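I have been wanting to write about flowers for weeks, and today I finally have tea, a quiet house and a Sunday with nothing in it, so off we go!

**November 6, 2022**

If you've been reading for a while you know I was a fresh flowers person. Stubbornly so. My mother kept a bowl of fake sweet peas on top of the television for my entire childhood, and they went gray, and then they went sort of sticky, and I swore I would never own a fabric petal in my life. Well. I now own quite a lot of fabric petals, and I am so happy about it.

The change started in January, when I moved my work life into a shared studio on the second floor of the old Jaber building. I love that place. It has big plain white tables and a brick wall that I would marry if it asked. But it was also dim at my end, and everything living that I carried up those stairs gave up within a week. Two ferns. A very expensive bunch of ranunculus. A cactus, which I still feel bad about.

Then Pouran Ebrahimi, who taught the arranging class I took at Grellness last spring, told me to stop fighting the room and go buy good fakes. She's been doing this for years and she has strong opinions, most of which I wrote on the back of a receipt and have followed ever since:

- Buy single stems, never a ready-made bunch. The bunches all have that same dome shape.
- Bend every stem. Bend it more than feels right!
- Pull off a third of the leaves. Factory leaves are always too many and too shiny.
- Stay pale. Bright red and bright yellow are where fabric goes wrong first.
- Pick a vase you can't see through, so you never have to think about fake water.

The pale rule was the hardest for me, as I'm a magenta girl at heart. I stood in the aisle at Zerkow holding a fuchsia peony for a good ten minutes before I put it back. But she was right. Soft pinks and off-whites seem to borrow whatever light is going, and next to brick they just glow — the red-brown makes the pink look pinker and the white look creamy. I tried the same sort of mix at home against my blue hallway wall and it looked like a dentist's waiting room, so it really is the brick doing half the work.

The other thing I've become evangelical about is keeping it small. My first attempt was enormous. I'd gone a bit wild and used everything I'd bought, and it took up a whole corner of the table and I had to lean around it to talk to people. Now I like a bouquet I could pick up with one hand, with something low and plain beside it in the same color as the vase. Cream with cream is my favorite. It makes the two pieces look like they belong together even if they came from different shops, and you get a spot for pens or hair ties or whatever you've emptied out of your pockets.

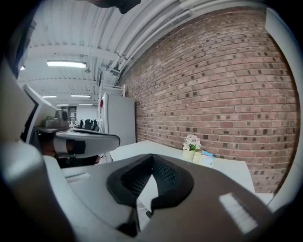 And I will always let one ordinary thing lean in there too, a little box or a card or a packet of tea. I used to clear all that away and then wonder why my tables looked like a furniture store. A bit of light blue next to the pink is lovely, by the way, if you have anything that color lying about. I wouldn't have planned it, but now I keep an eye out for it.

Cleaning, because three of you asked after my last post: a soft makeup brush once a week, and a hair dryer on the cool setting when I've been lazy. I did try one of those silk flower sprays and it left spots on the white petals, so I'm back to the brush.

Next on my list is something for winter. Velamis has some frosted eucalyptus in the window that I've walked past four times now, and I'm wondering if it would look too Christmassy with the pinks or just right. If any of you have mixed the two, please tell me how it went!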